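Residential Property Practice
Unit 6: Reading and Writing a Rental Listing
Handout revised 10/2/21

6.1 Scope

This unit covers the written listing for a single rental apartment: what goes in it, in what order, and how each statement is backed up in the office file. Photographs, showings and application screening are in Units 7 and 8. Lease terms are mentioned only where they affect the wording of the listing.

The worked material uses one unit throughout, Apartment 19 at Nornville Court, managed by Massawe Property Services. Bring the floor plan from Unit 5.

6.2 Parts of a listing

A listing has a headline, a fact block, a body and a terms block. The fact block is filled in first. The headline is written last, and it may use only items that already appear in the fact block or the body.

Fact block, in the order used on the Massawe form:

Address and unit number
Floor, and whether there is an elevator
Bedrooms and bathrooms
Floor area, with source
Heat type and who pays for it
Laundry: in unit, in building, or none
Parking: deeded, assigned, permit, or none
Pets: policy as written in the lease
Date available

The terms block holds rent, deposit, lease length, fees, and utilities paid by the tenant. A fee that is not in the terms block should not appear for the first time at the signing table. Students who have worked in offices where this happens should expect to lose marks for repeating it.

6.3 Floor area

State one figure and know where it came from. Common sources are a measured plan, the assessor's record, a condominium deed, and an old listing. The last is not a source. It is a copy of one, and often a bad copy.

Apartment 19 has a measured interior area of 755 square feet. The prior listing gave 863. The difference is the balcony and the storage cage in the basement, both of which had been added to the interior figure. Neither is living area. The balcony may be named in the body, and the storage cage belongs under storage.

Method for a measured plan:

Measure to the finished inside face of the exterior walls.
Include closets and interior partitions.
Leave out balconies, shared halls, basement storage and parking.
Note any sloped ceiling on the plan. The rule for low headroom is in the Unit 5 table.
Write the date and the initials of the person who measured on the plan itself.

Where two sources disagree and no plan exists, leave the figure out until the unit is measured. An empty field generates phone calls. A wrong one generates complaints, and the complaint arrives after the tenant has moved in. 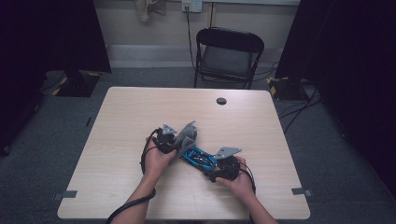
6.4 Room names

A room is a bedroom when it meets the local code for a sleeping room. The usual tests are minimum area, ceiling height, a window or door that serves as an exit, and access that does not run through another bedroom. Code varies by city -- check it, and keep a copy of the page in the file.

A room that fails any test is described by size and position: "second room off the hall, with door." The words study, den and office are accepted if nothing in the listing suggests that somebody could sleep there. "Office or guest room" fails. So does a plan with a bed drawn in it.

"Eat-in kitchen" means that a table fits with the doors and the oven open. "Galley" is a layout. It says nothing about quality and should not be avoided on that account.

6.5 Adjectives

Mark every adjective in the draft and sort it into one of two groups.

Group A can be checked: south-facing, tiled, carpeted, double-glazed, furnished.
Group B cannot: charming, stunning, rare, perfect, must-see.

Group B words are not banned. The office standard is one in the headline and one in the body. Beyond that they take up space that a reader would spend on the heat type.

Some words look like Group A but need a date or a document. "Renovated" needs a year and a list of rooms. "New" on an appliance means that no tenant has used it. "Historic" needs a listing or a district boundary. "Quiet" is a statement about neighbors and should be cut. "Walk to train" needs a station name and a distance, measured along the street.

6.6 Wording about people

Describe the property and leave the tenant out of it. Phrases such as "ideal for a young couple," "perfect for professionals" or "no children" state or suggest a preference about who may live there, and several of them are violations of fair housing law. The corrected version normally names the feature: "one bedroom, 30 steps from the street door to the elevator" is acceptable if somebody has counted them.

The same rule applies to replies by email and text. The Gastach template set, handed out in February, has been checked for this. Edited templates have not.

6.7 Availability and deposits

The date available is the first day a tenant can take the keys, after cleaning and repairs. It is not the day the current lease ends. If the two are the same on the form, ask the manager whether the turnover work has been scheduled.

Deposits are stated as a dollar amount. "One month" is unclear when the first month is discounted.

6.8 Exercise

Enter Apartment 19 in the Sterex listing software using the training login. Complete the fact block and terms block from the Unit 5 packet. Write a body of no more than six sentences and a headline of one line. Attach a source note for each item in the fact block -- a plan, a lease clause, a deed page or an inspection sheet.

Print the draft and mark the adjectives by hand before submitting. Drafts with a floor area and no source note are returned unread.

Reading for next session: Unit 7, sections 7.1 to 7.3, and the sample lease, parking clause only.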